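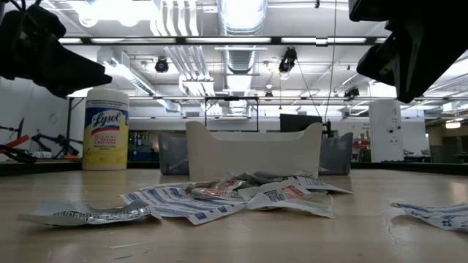
Good evening, and thank you for coming to the Storton community room. My name is Tolera Mersha, and my talk tonight is about the small garbage that stays on a table after people eat a snack. I begin with wrappers, as most of us leave them for the last moment. Please look at the long silver and blue one on the left side. It is crinkled along its whole length, and one end is bunched into a twist. The white tray stands just behind the wrappers, so the distance from table to tray is very short. Still, a short distance is also a job that somebody must do.

(Wait a little. Ask who has a wrapper in the pocket now. Usually there are hands.)

First point – the material. When I came to work at the Florbridge lunch hall, I put all wrappers together and called them paper. My colleague there corrected me. Many wrappers have a thin layer of metal or plastic, and they can not go with newspapers. There is an easy test that you can do at home. Close your hand around the wrapper and squeeze it into a ball, then open the hand. Plain paper mostly stays in the ball. Plastic film that only looks like metal opens again by itself. Foil stays closed too, so for foil you must also use your eyes and look for the shiny side. After that, read the rules of your own town. They are different from place to place, and I do not want to promise you something wrong.

(Pass the bag with samples. Remember to get it back! In March it stayed in the second row.)

Second point – the order of work. At Florbridge we tried to wipe the tables first and collect after. This was a mistake of mine. A damp cloth pushes the light wrappers to the floor, and small torn pieces stick to the wood. Now we do it in 3 steps:
Collect the large wrappers and put the small ones inside them.
Pick up the torn pieces with a dry hand.
Wipe the table, always toward yourself.

With this order, 2 people finish the hall before the next group comes in.

Third point – where to put the tray. We used to keep it on the shelf by the door, and people walked past it with full hands. Then Mrs. Esquivel from the kitchen moved it to the middle of the table. I was against this, I thought it will take space from the plates. She was right and I was not. A tray with a low front is good for this work, the hand goes in easily.

(If there is time, tell the story of the Kimeo biscuits and the birthday. If not, go to questions.)

Questions which I expect: greasy wrappers, candy for children, and who empties the tray. For the last one, say that at Florbridge we change the person every week and the list hangs near the sink. Sample bags are on the chair by the exit, please take one.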